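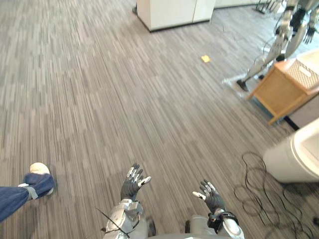 Small Rooms, Big Savings: Our Water Challenge Is Back

We're so happy to bring back the household water challenge, and this time we'd love every one of you to join in! Last September 53 households signed up, and between them they saved 2591 gallons in a single month. The goal for this round is 3000, and we think you can beat it.

It's easy to take part. Read your meter on the first morning, write the number down, then do the same four weeks later. Sunita Srivastava has made a one-page log sheet you can stick on the fridge (mine is already up), and she'll send you one if you ask.

Most of the savings last time came from the bathroom. Turning off the tap while brushing is the obvious one, but a slow drip adds up too, and a new washer costs very little.
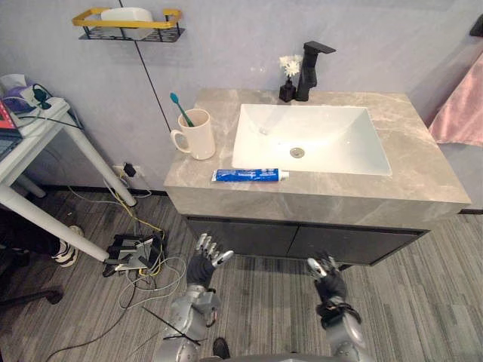

Hưng Trình fixed two drips in one evening and was so pleased with himself that he's now offering to show others how - bring your questions, he loves them! Trí Khúc is collecting tips for shorter showers, and kids' ideas are very welcome.

Send your first reading to Sunita by 14 Nov 2024. Renters without their own meter can join as well, using the shower timer chart on the back of the log sheet.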